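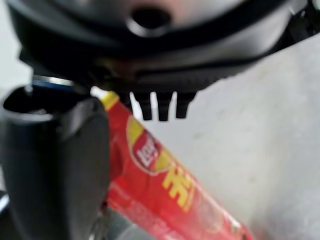 Endham, April

If you keep a little arm on the workbench the way we do, sooner or later you'll want to know which hand to leave on it. I've been swapping grippers back and forth for a good while now (the coffee goes cold every time!), so let me pass along what I've picked up.

Start with something from the snack cupboard. A red tube of chips lying on a pale surface makes a wonderful first test, round enough to roll and bright enough for a wrist camera to find, even when everything that close comes out soft. Lay it at a slant. Any gripper can look clever when the tube is lined up nicely for it, and I was fooled that way for weeks.

Run the same pick 18 times with each gripper before you make up your mind, and write down the misses as well as the catches. My neighbor Chun-yin Kuo keeps hers on the back of an envelope, which works fine until somebody mails it.

Between the two I own, the Flerkedier is gentler and the Shih is quicker. For tubes and jars I'd take the Flerkedier and put up with the wait. The Shih earns its keep on boxes, though I do turn the closing force down a good bit first, and I'd start lower than you think and creep up.

A few odds and ends: wipe the fingertips with a damp cloth between rounds, as chip grease travels. Wipe the camera lens too, with a dry one. Tape down the cable with some slack at the wrist. And save your settings under a name you'll recognize next month, because I have one called "good one 2" and I couldn't tell you what's in it.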